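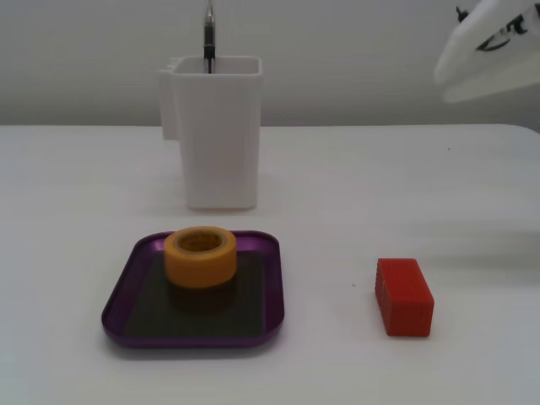

Figure 6.1 A pen in a white plastic holder.

Chapter 6
Written Records in the Small Office

Learning Objectives
After studying this chapter, you should be able to:
Define a record and distinguish it from a working note.
Explain how a retention schedule is prepared.
Describe the proper form of a handwritten entry and of a correction.

6.1 Introduction

Every office produces paper. Orders are taken, visitors are received, keys are issued, and complaints are heard, and in each case someone must set down what was done and by whom. A record is any written account that an organization keeps as evidence of its business. A working note, by contrast, serves only the person who wrote it and may be discarded when the task is finished. The difference lies in use. A telephone message becomes a record once a decision has been based on it.

Chapter 5 dealt with correspondence, which is addressed to readers outside the office. The records treated in this chapter are written chiefly for readers inside it, many of whom will consult them years later without any opportunity to question the writer. For this reason the standard of clarity is higher than students often expect.

Case: The Tonside Branch

When Funmilayo Balogun became office manager at the Tonside branch of Clitska, a supplier of plumbing parts, she found 3,000 delivery slips stored by customer name. Inquiries from the warehouse, however, nearly always began with a date. She and the senior clerk, Kayode Obi, refiled the slips by month of delivery and prepared a card index of customers. The work was finished in November. We will return to this case in Section 6.4, where the index is discussed in detail.

Key Terms
Daybook: a bound volume in which events are entered in order of time.
Retention schedule: a table stating how long each class of record must be kept.
Strike-through: a single ruled line used to cancel an entry while leaving it readable.

Handwritten entries remain common in daybooks, visitor logs, and key registers. They should be made in permanent ink at the time of the event. An error is canceled with a strike-through and initialed by the writer, and the correct entry is placed on the next free line. Pages are never removed from a bound volume.
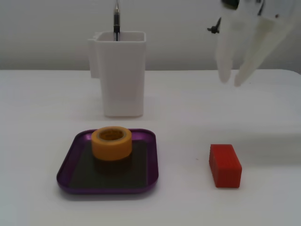 6.2 Classes of Records

Records are commonly divided into 2 classes, active and inactive. Active records are consulted in the course of current business and should be stored near the staff who use them. Inactive records are kept to satisfy a legal or contractual duty and may be moved to separate storage. The retention schedule states when a record passes from the first class to the second.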